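3.2 Rendered stimuli and shape judgements

The second part of the study tested whether readers of packaging catalogues can judge the outline of a container when surface cues are removed. Earlier work at Asbridge (Wiegand and Engelhardt) had used printed photographs of glazed and unglazed vessels, and found that gloss was often taken for curvature. Printed labels had a similar effect, though a weaker one. We therefore used rendered objects with plain matt surfaces and no lettering.

The stimulus set held 200 renderings, divided between the Varnier and Gradovell shape families. Varnier shapes have a clear shoulder and a shorter neck. Gradovell shapes taper from base to mouth and have no shoulder. Each family was shown upright, tilted and inverted, against plain surroundings. Orientation was balanced across the two families but not across sessions, a point taken up in Section 5.

Participants were 120 adults recruited through evening classes in the Sauerland. None had worked in packaging or ceramics. Each person saw a different random order and gave two answers per item: the family to which the shape belonged, and the point at which the body ended and the neck began. The second answer was made by moving a horizontal marker with the arrow keys. Items stayed on screen for 600 ms, followed by a grey mask. Participants could rest after every block of 12 items.

Marker positions were scaled to the visible height of the object, so that large and small renderings could be compared. Where an object ran past the border of the picture, only the visible part was used. This choice shortens the body in the scaled measure and leaves the neck unchanged. We tried a correction based on the full model, but it added noise for tilted items and was dropped. Answers given before the mask appeared were kept.

Figure 4 gives an item in which the wide part lies at the top and the two sides do not match: the left curves in like a shoulder, while the right stays nearly straight for longer before it slants inward. Items of this kind produced the widest spread of marker positions. Several participants reported that they had followed one side only, and most of these named the left.
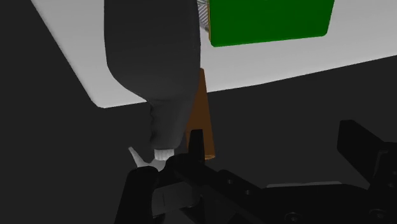 Figure 4. Rendered item with matt charcoal surface. A faint crease crosses the surface where body and neck meet.

Family judgements were less affected by uneven outlines than marker positions were. Engelhardt has suggested that the family is decided from the overall proportions and the boundary only afterwards, from local detail. Our data are consistent with this order but do not test it directly, as both answers were collected after the item had gone.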